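Spares budget for a two-arm cell with humanoid hands

Started by tallowbridge, 14 replies, showing the last 6

tallowbridge
Putting in the August capital request for a second bench. Arms are settled (Kuretov, same as the first). Hands are not. The Vasgate quote has the pair plus a service plan at 1178 a year. The plan covers tendons and fingertip pads but excludes cables. Is the plan worth having, or do I hold spares on the shelf?

offset_zero
Hold spares. We dropped the plan after the first year. Pads are a ten minute job and the turnaround on a returned hand was three weeks. A plan that leaves you one hand short for three weeks is not a plan. Buy a third hand.

grubscrew
Disagree. A third hand is either a left or a right, so you need two, and then you have doubled the line. For a single bench the service plan is cheaper unless you are running shifts. What is the duty cycle, tallowbridge?

tallowbridge
One shift, mixed household goods, 200 picks on a normal day and 500 when we are behind. Thumb joints go first. Cables second, which the plan does not touch.

offset_zero
500 a day on thumbs that size and you will be sending one back every quarter. I would still want the spare. Mosquera will sell the thumb module on its own if you ask for it in writing. It isn't in their catalogue.

grubscrew
Didn't know about the thumb module. That changes the sum a bit. I'd still budget cables as a consumable and route them away from the forearm properly.

tallowbridge
Cable routing is a fair point. Ours hangs in a loop off the left forearm and I have not costed a dress pack for the new bench. Adding it. 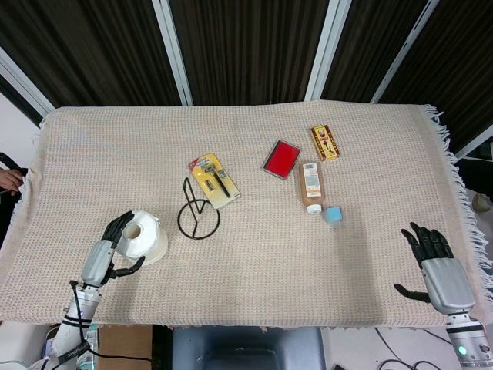 The other line I keep getting asked to cut is the object set. Finance see tissue roll, ink pad, squeeze bottle and a razor in its blister pack and assume petty cash. It is petty cash for one of each. Soft and crushable items get replaced constantly and I want that under the project code, with the table cloths.

offset_zero
Put it under consumables with the pads and give it one figure. If you itemise tissue rolls someone will argue about tissue rolls.

grubscrew
Agree with that much. Also ask Zilthorpe for a price on the hands before you sign anything. They were dearer than Vasgate when I asked, but cables were included in the warranty.

tallowbridge
Request sent to Zilthorpe. I have put down two thumb modules, a dress pack per arm and no service plan for now. Will post the comparison when the quote is in.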